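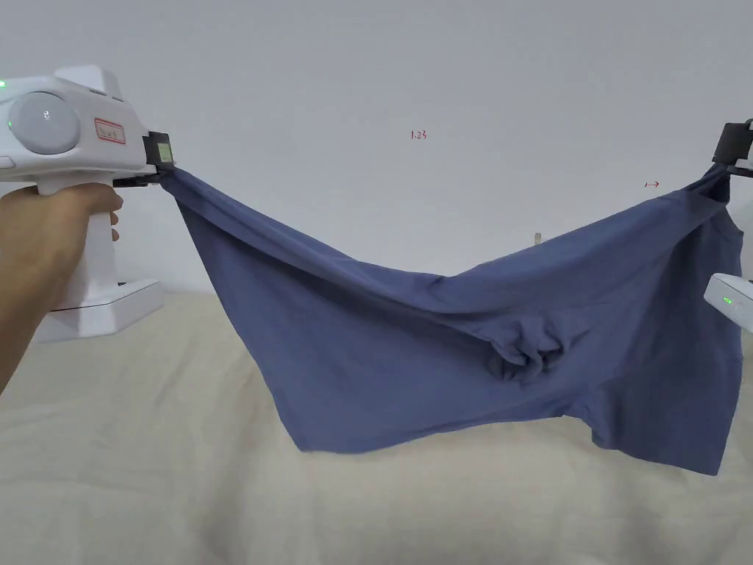
One reviewer wrote that the Kamside had outlasted two washing machines and a marriage, and that the elastic was the only one of the three still doing its job. We asked if we could quote that. The reply was yes, leave the name off.

Kamside Midweight Boxer Brief
Item 602
By Ernero

In stock. Ships from our Tremblay warehouse.

Most underwear copy promises to change your life. Ours promises to stay where you put it. The Kamside is a midweight stretch boxer brief for people who sit down, stand up, and would like to do both without adjusting anything in front of coworkers. It has no cooling technology. If you are hot, take off your sweater.

Fit

The Kamside sits just under the navel on most people and at whatever height it likes on the rest. The leg is long enough to stop your thighs from meeting and short enough to vanish under shorts. If you fall between sizes, go up. If you have been between sizes since about the holidays, also go up, and we'll say no more.

Customers coming from our old Stindow brief should know that the Kamside runs a little roomier in the seat. The Stindow was cut for a fit model who cycled to work. The rest of us have made our peace with that.

Fabric

Cotton with enough stretch to get over your knees and come back again. We weigh it at 178 grams per square meter, a number we print because people write in to ask for it. What they do with it afterward is their business. For comparison, a decent T-shirt is usually a touch lighter and a sweatshirt is a good deal heavier.

There is no tag. Size and care are printed inside the back, where they will be readable for a while and then become a gray smudge. Take a moment to learn your size before that happens.

Care

Wash at 30 degrees Celsius, or "cold" if your machine doesn't like to be specific. Turn inside out if you are that sort of person. Tumble dry low, or hang by the hem. Hanging by the waistband works too, but you'll get peg marks in the elastic that look like somebody bit it.

Fabric softener coats the fibers and makes stretch cotton go slack sooner. Bleach does worse. Ironing is permitted. We have questions, but it is permitted.

Expect a little dye in the first wash. Keep them away from your white shirts, or accept that you now own pale blue ones.

Packs and returns

Sold in packs of 2. We tried singles in November and learned that shipping one pair of underwear costs nearly as much as making it.

Unopened packs can come back for a full refund. Opened packs can't, for reasons we trust you can work out. If a seam lets go in the first year, write to us and describe the damage in words. Words are plenty. We'll send a new pair and ask you to throw the old one away yourself.

Sizes: S, M, L, XL, XXL
Leg: mid-thigh
Waistband: covered elastic
Fly: none

Goes with: Kamside Undershirt, Kamside Long Leg

Page last updated 10 Jan 2023. The Long Leg is on back order in M and L.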